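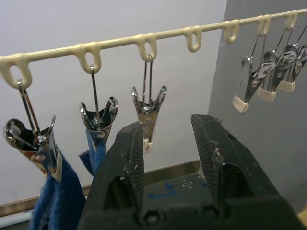

Madder vat again, second attempt at the brick red. Used the Istus two-ply, 609 g weighed before scouring, alum from the same tub as last time. Brought it up slowly and held at 70 for the hour, then let it drop with the lid on. Mini skeins for the colour card came out first. For those the little hangers with a metal spring clip on a wire hook are still the best thing we have, one clip to a skein, label in the jaws with it. The big skeins went over the bars as usual.

Colour is closer but still on the brown side. I suspect the water. The tap here leaves scale in everything, and the first vat went brown as well once it got past 70. Next time: rainwater from the butt, same weight of root, and stop fiddling with the heat.

Weighed the root on the Egilsson scale and then again on the old balance. They disagree by a bit more than I like. Until it is sorted, use the Egilsson for everything and write it in the margin so that we are at least wrong by the same amount.

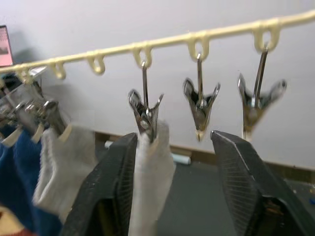 Weld bath started after lunch. The Fodier chalk is finer than the last lot and goes in without lumps, but it needs stirring for longer or it sits on the bottom. Yellow was good within twenty minutes. Rinsed at 40, no bleeding to speak of. A pale sock in a flared silver clip is about the weight of one of our test strips, and the strips want hanging the same way, straight down from a loop with the next loop left free -- when they touch, the yellow goes patchy along the edge. Put the iron-dipped ones at the far end, well away.

Still to do on the weld: light test in the south window, half covered with card. Card to be labelled on the back this time.
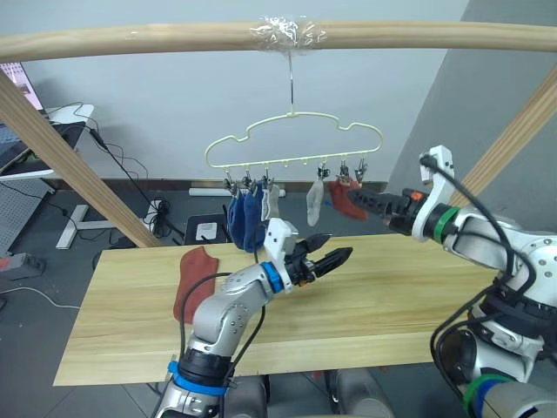

Redidholm, May

Indigo vat woken up after the cold spell. Flat and greenish first thing, coppery skin by four in the afternoon after a feed of bran and a bit of lime. Dipped three times, five minutes each, ten in the air. Third dip made little difference, so two is enough for the mid blue. Recipe 391 in the card box is the one to follow. The typed sheet has the lime wrong.

Need: pH strips, bran, a longer thermometer. Thursday is the delivery.

Comments

Your brown may be the top end of the heat. I never let madder over 60 and get a proper red, hard water and all.

Is 391 the fructose one or the bran one? My copy of the card is too faded to read.

Bran. I have redone the card in pencil, it is back in the box.

We had the same trouble with chalk settling. Mix it to a cream in a jam jar first.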